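Tipps aus der Werkstatt, Stand November. Gesammelt für alle, die am Zweiarmtisch Beispiele für Trodik aufnehmen.

# Beispiele aufnehmen: Was sich am Tisch bewährt hat

## Vor der ersten Aufnahme

Den Tisch mit einem leicht feuchten Mikrofasertuch abwischen und trocknen lassen. Glasreiniger hinterlässt auf mattem Schwarz Schlieren, die man erst auf den Kamerabildern bemerkt. Kratzer bleiben, wie sie sind. Wer sie überlackiert, hat danach eine glänzende Stelle mehr.

Schrauben an den Fingern nachziehen, handfest reicht. Danach beide Greifer einmal ganz öffnen und schließen. Läuft eine Seite ruckelig, zuerst die Schiene abbürsten und erst dann an den Einstellungen drehen.

Umwickelte Fingerspitzen nutzen sich schnell ab. Eine leicht raue Kante stört nicht und hält kleine, glatte Teile sogar besser. Sobald sich ein Ende löst und am Gegenstand hängen bleibt, wird neu gewickelt, und zwar immer an beiden Fingern. Das alte Klebeband vorher vollständig abziehen, Reste gehen mit etwas Speiseöl ab. Anschließend mit Spülmittel entfetten.

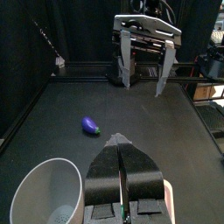 *Text: Malathi Shetty. Durchgesehen von Yupin Siriwan, Werkstatt Nustwood*

## Gegenstände auslegen

Die Spielzeug-Aubergine ist ein gutes Teil für den Anfang. Sie hat ein dickes und ein dünnes Ende, der grüne Stielansatz hebt sich deutlich ab, und auf der dunklen Platte ist sie leicht zu finden. Vor jeder Aufnahme wird sie neu hingelegt: mal schräg, mal quer, mal mit dem Stiel nach hinten. Wer sie immer gleich ausrichtet, bekommt ein System, das nur diese eine Lage beherrscht.

Rund um das Teil etwas Platz lassen. Liegt es direkt an einem Becher, schiebt der Finger zuerst den Becher weg, und die Aufnahme taugt nur noch als Fehlerbeispiel. Solche Beispiele nicht löschen, sondern in den Ordner »Fehler« legen.

Durchscheinende Behälter und farbige Behälter im Wechsel verwenden. Bei den durchscheinenden ist der Rand auf den Bildern schlechter zu erkennen, deshalb brauchen sie mehr Durchgänge.

## Führen

- Ruhig anfahren und kurz vor dem Griff langsamer werden.
- Den zweiten Arm offen und hinten lassen, solange er nichts zu tun hat.
- Nach einem Fehlgriff weitermachen und neu ansetzen. Die Korrektur gehört in die Aufnahme.
- Nach dem Ablegen 2 Sekunden stillhalten, erst dann stoppen.

Aishwarya Kurup wechselt nach jedem Block die Person am Steuer. Das lohnt sich, denn jeder greift anders.

## Licht und Hintergrund

Vorhang hinten und seitlich glatt ziehen. Fällt von einer offenen Seite Licht ein, ändert sich der Farbton der Platte im Lauf des Tages. Wir nehmen deshalb vormittags und am späten Nachmittag auf und schreiben die Uhrzeit dazu.

## Ablage

Für die Aufgabe »Gemüse in den Becher« sind 1000 Beispiele vorgesehen, 569 sind geprüft. Dateinamen bestehen aus Aufgabe, Kürzel und laufender Nummer, ohne Umlaute und Leerzeichen. Am Ende der Schicht alles auf den Rechner »Thongdee« kopieren und zwei beliebige Aufnahmen öffnen. Die Karten werden erst danach geleert.

Ersatzband und Bürste liegen in der Schublade unter dem Ladegerät. Wer die letzte Rolle anbricht, trägt es bei Sunee Sukprasert in die Bestellliste ein.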